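Forum > Software > Perception and Control
Thread: Laundry folding, two arms: wrist stream and overhead stream drifting apart during grasp

gripnslip
Posted 23 June 2025, 9:14 am

Hi all, long time reader, I mostly post in the hardware section. I'm working on a folding policy for a two-arm tabletop setup and I'm stuck on something that I think is software, but my labmate swears is lighting. Hoping somebody can settle it before we spend the week on the wrong thing.

Stack is Plillel for the policy training and rollout, Zimatau for recording and sync, and our own glue code in between (yes, I know). Typical views from the head and from a wrist:
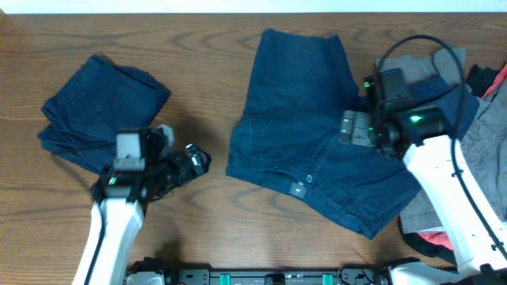
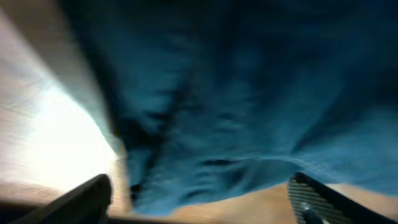 What I'm running

- Head camera and two wrist cameras, all logged through Zimatau
- Policy takes all three views plus joint positions, spits out action chunks
- 173 demos in the training set, mixed clothing, mostly shorts and towel-type stuff
- 135 of those are "clean" by our own labeling, the rest have a regrasp somewhere in the middle

The problem: on flat, stiff things it does fine. Denim is great! It finds the waistband, goes down, closes, folds. On anything soft and bunchy it closes early. Not by a lot, but enough that it ends up with a tiny pinch of fabric or none at all, and then it happily carries on with the fold as if it had the cloth. I went through the logs and the wrist frames look late compared to the joint states. My labmate says the wrist view is just blurry and blown out on one side, so the network ignores it and guesses.

So, sync or exposure? Or am I missing a third thing?

mapleservo
Posted 9:41 am

Look at the second picture again. The cloth is smeared, the wood grain is smeared, and there's a big white patch on the left with zero detail in it. If my network had to decide "is there fabric between the fingers" from frames like that, I'd expect it to be wrong plenty. I'm with your labmate. Lock the exposure on the wrist cameras, shorten it, add light to make up for it, then come back and talk about sync.

Auto exposure on a wrist camera is just asking for pain. Every time the arm swings past a bright bit of table the whole image shifts.

oddparity
Posted 10:02 am

Gonna disagree with maple. Blur is annoying but it's the same kind of blur in training and at rollout, assuming the arms move at the same speed. The policy can learn to live with that. What it can't learn is a delay that changes between recording and rollout.

Question for OP: where are your timestamps coming from? Zimatau will stamp on arrival by default, and on arrival means after the USB hub and after decode. If your rollout code grabs the latest frame straight from the driver, you've got two different delays and the network only ever saw one of them.

gripnslip
Posted 10:20 am

Uh oh. Yes, on arrival. And the rollout code does grab straight from the driver. I wrote that part at the end of a long day and never went back to it.

In my defense the head camera lines up nicely either way, which is why I didn't suspect it.

oddparity
Posted 10:26 am

Head camera doesn't move, so you'd never notice a late frame from it unless the arms were going fast. The wrist ones are moving the entire time. Same delay, very different consequence.

mapleservo
Posted 10:33 am

OK that's a fair point and I'll give you that one. I still say the exposure is bad though. Both can be bad.

fleecewrangler
Posted 11:15 am

Third thing, because you asked for one!

I spent most of last year on towels and my money is on the demos. You said some of them have a regrasp in the middle. What does the gripper do in those? It closes, misses, opens, goes again. If you're training on the whole thing, you are teaching it that closing early on soft fabric is a normal step in the process. Denim doesn't have that problem because your operators don't miss on denim. It lies flat and there's a nice edge to grab.

I'd pull those demos out and retrain before touching any camera. It's one line in the dataset config.

oddparity
Posted 11:31 am

Please don't pull them out. Recovery data is the most valuable stuff in there. You take it away and the first time the thing misses at rollout it has no clue what to do next. OP already says it carries on folding air.

fleecewrangler
Posted 11:48 am

It carries on folding air WITH the recovery data in, so how valuable can it be?

What I ended up doing was keeping the second half of each one. Mask the loss on everything up to the moment the gripper reopens, keep everything after. The model sees "fingers open, cloth is a mess, go get it" and never sees the bad close as a target. Plillel supports per-step loss weights if you're on a recent build, the docs for it are buried under data formats.

gripnslip
Posted 12:05 pm

Oh, I like the masking idea a lot. I didn't know Plillel could do that. We've been chopping episodes by hand like animals.

To answer the question, yes, the regrasp demos are almost all soft items. I just checked the notes. So all three of you might be right, which is kind of the worst outcome for planning purposes.

kettle_of_nodes
Posted 1:22 pm

Coming at this from the control side. Everybody is talking about what the network sees, but why is it allowed to keep folding with nothing in the fingers? You have gripper position feedback. You probably have motor current. If the fingers close all the way to the stop, there's no cloth worth mentioning in there, and you can catch that with an if statement. No learning needed.

We run a little watchdog for exactly this. Close command goes out, wait 10 control ticks, check the finger gap, and if it's at the stop then throw away the rest of the action chunk and query the policy again.

mapleservo
Posted 1:37 pm

Does the gap check work on thin stuff? One layer of t-shirt is barely anything. I tried it on ours and the reading with a single layer was inside the noise.

kettle_of_nodes
Posted 1:50 pm

Single layer is hard, yeah. Current is a bit better than position there, but only if you close slowly. For towels and folded layers it's solid. I'd rather catch most of the misses than none.

fleecewrangler
Posted 2:08 pm

Careful with the requery though. If the policy is the reason it closed early, asking it again from nearly the same view gives you nearly the same answer. I've watched an arm sit there snapping at a towel like a turtle. Back the wrist off a little first so the picture changes.

kettle_of_nodes
Posted 2:15 pm

Good catch, we do that too and I forgot to say. Small lift, reopen, then ask.

gripnslip
Posted 4:47 pm

Quick update while the numbers are fresh. I moved the rollout code over to read frames through Zimatau so both paths stamp the same way, and then measured the thing I should have measured in the first place. The wrist cameras were 2 frames off between recording and rollout. So oddparity gets the first cookie.

Ran it on the soft pile after the change. It closes later and the pinches look bigger to me, but it still misses on the really bunched up ones, and it's worse when the wrist is facing the bright side of the table. Maple, I'm locking exposure tomorrow, you can stop typing.

To do, in the order I plan to get to it:

1. Fixed exposure on both wrist cameras, then a fresh batch of demos because the old ones won't match
2. Loss masking on the regrasp demos
3. Watchdog on the finger gap, with the little back-off

oddparity
Posted 5:03 pm

I'd put the watchdog first. It doesn't need new data, and it'll give you a miss count for free, so you can tell whether 1 and 2 did anything.

mapleservo
Posted 5:10 pm

Agree with odd on the order, for once. Also before you record the fresh batch, try brightness and blur augmentation on the old set. Might save you the re-recording.

fleecewrangler
Posted 5:32 pm

Augmentation won't bring back detail in a blown out patch – there's nothing in those pixels. But it's cheap, so sure, try it overnight.

gripnslip
Posted 5:40 pm

OK, watchdog first, augmentation run going tonight. Does anybody have a Plillel config with the per-step weights that they'd be willing to paste? The docs page shows the field name and that's about it.

fleecewrangler
Posted 5:58 pm

Sending you mine by message. It's for an older build, so check the key names before you launch anything long.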